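Nistari releases Joltum 20, an updated draft evaluation model for college quarterbacks

Print this page
E-mail this page

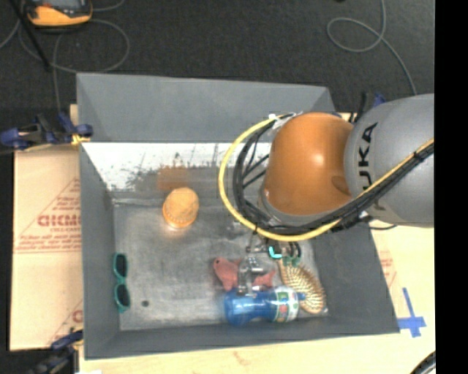
ARANGO, 11/07/2025 - Nistari, the football analysis firm, has released the latest version of Joltum, its evaluation model for college quarterbacks entering the professional draft. The release, Joltum 20, replaces the previous version for all subscribers and takes effect with the July data delivery. It changes how the model treats pressure, throw depth and strength of opposition, and it adds a measure of how far a player's results vary from game to game.

The model is built on 1,518 charted college games. Each drop-back in those games has been logged by hand for down, distance, field position, number of rushers, time to throw, target depth and outcome. Two analysts chart every game separately. Where their entries differ, a third analyst reviews the play and the reviewed entry is the one stored.

Joltum 20 covers 171 quarterbacks. A player is included once he has started enough games for his grades to settle within the limits set out in the technical notes. Players below that threshold are listed without a grade. They are not given an estimated figure.

Changes to pressure grading

Earlier versions treated pressure as a yes-or-no value. A play on which a rusher reached the quarterback late was scored in the same way as one on which the pocket failed at once. Joltum 20 records the moment at which pressure arrives and compares it with the point at which the ball would normally leave the hand on that type of drop. Sacks are now divided between the blocking, the coverage and the quarterback. The share assigned to the quarterback rises with the time he has held the ball.

One result is that several players who ran frequently in college have lower pocket grades than before. Their rushing value is unchanged and is reported in a separate column.

Throw depth and adjusted accuracy

Completion percentage is no longer an input to the model. It has been replaced by ball placement, graded on a five-point scale, with separate baselines for throws behind the line, short throws, intermediate throws and deep throws. Screens and shovel passes are removed from the accuracy grade altogether. Drops are counted as accurate throws where the placement grade supports it.

Passes thrown away under pressure are excluded from accuracy but kept in the decision grade, where they are normally scored as neutral.

Game-to-game variation

The new variation measure shows the spread of a player's single-game grades around his own average, after correction for the defences he faced. Two quarterbacks may hold the same overall grade and have very different spreads. Subscribers have asked for this figure for several seasons, mainly to compare players whose best and worst games are far apart.

Variation is reported alongside the overall grade and does not alter it. Nistari tested a version in which a wide spread reduced the grade, and found that it did not improve the model's fit with later professional results.

Opposition strength

Opponent ratings are now calculated on the defence as it stood on the day of the game. Previously a single full-season rating was used, so that a defence which lost starters in mid-season was rated the same throughout. The change required 1,129 of the charted games to be re-rated. Grades for past seasons have been reissued on the new basis, and the old grades remain available in the archive for comparison.

Known limits

Joltum 20 does not take account of medical information, interviews or private workouts. It makes no allowance for the playbook a player will be asked to learn. Games played in heavy rain or high wind are marked but not adjusted. Players who changed college are graded across all their starts, with a separate line for each programme.

Availability

Joltum 20 is supplied through Flondex, the data service used by existing Nistari subscribers. Current licence holders will receive the update without charge and do not need to change their settings. Files are supplied as plain tables, and column names from the previous version have been kept wherever the meaning is the same. A list of renamed and withdrawn columns is included with the download.

The technical notes, including the full grading scale and the treatment of missing plays, can be requested from the Nistari press office in Arango.

Print this page
E-mail this page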